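# Troltalmont brings back the Tovar, tubes and all

*January 19, 2019*

Good news for anyone who still likes a warm glow on the equipment shelf! Troltalmont has started shipping its rebuilt Tovar integrated amplifier, a tube design the company dropped years ago and has been asked about at pretty much every audio show since.

The new Tovar puts out 29 watts per channel, has 6 line inputs and comes with a moving-magnet phono stage built in, so you can plug a turntable straight into the back. The output transformers are wound in the company's own shop, and the chassis is a little deeper than the old one to make room for them.

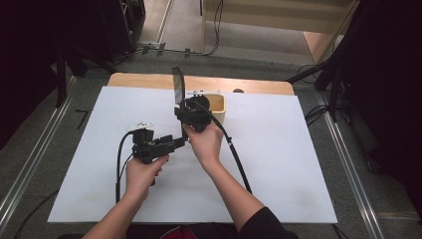

"We kept the circuit people loved and fixed the things that drove them crazy," says designer Fergal Noonan. The bias adjustment is on the top plate now, next to a small meter, and you no longer have to flip the amp over to get at it. Owners of the first version will know what a relief that is – some of them kept a special blanket for the job.

I got to spend an evening with one in the Jesevness listening room, hooked up to a pair of big old paper-cone speakers, and what a lovely sound it makes. Voices come right out into the room, brushed cymbals have real shimmer, and the bass (always the soft spot on the original) is much tighter than I remembered. We played one side of a worn jazz record and then ended up playing the whole thing, and then the one after it.

Normand MacPherson, who runs the room, has been lending it out to regulars for weekend trials and says the waiting list is filling up fast. He has paired it with everything from small bookshelf speakers to horns, and he likes the horns best.
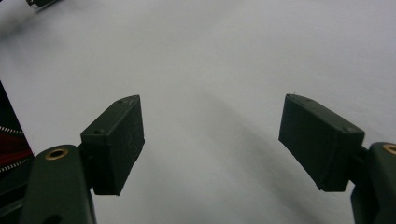 *Close-up against a pale gray-white surface.*

The first batch was paid for through a Fundgate campaign, and those backers get their amps before anyone else. Everybody else can order now at $2,540, with delivery in 12 weeks. A matching headphone amp is in the works too, though Noonan would only say that he has one running at home and that his family has stopped asking him to turn it off.

Jesevness will have the Tovar on demo through the end of the month. Bring your own records!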